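Materials Handling and Storage
Unit 6: Open bins for small mixed parts
Handout, revised 1/24/19

6.1 Scope

These notes cover the open-top metal bin as a container for small, irregular items: toy blocks, molded figures, short offcuts. Lidded totes and divided trays are treated in the February session.

6.2 Floor condition

A painted or coated floor scuffs early in service. Scuffing by itself is not a defect. Reject a bin when the floor is dented deeply enough for a small part to rock, or when a burr can be felt with a gloved finger. Record the bin number and the date on the Fikex sheet.

Gray interiors give good contrast with yellow parts and weaker contrast with dark teal or blue-gray ones. Where both are stored together, light the bin from two sides.

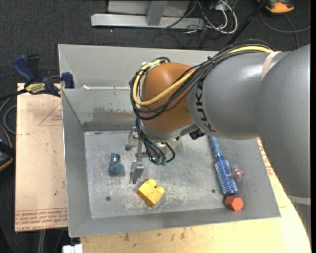
Resting position depends on shape. A rectangular block settles on a face and may lie at any angle to the walls. A figure with a wide base and a narrow top usually ends up on its side, with the heavier end lowest if the floor slopes.

6.3 Loading

Bins in the Plusholm series measure 700 mm on the long side. For the exercise, use a fill of 153 parts, one layer where possible – stacked parts hide the studs and make orientation hard to record.

6.4 Exercise

Empty the bin, reload it from a height of 318 mm, and sketch the resting positions. Repeat with the Vidal liner fitted. Note any part touching a wall.

Reading: Zimivness bin tables, section 6.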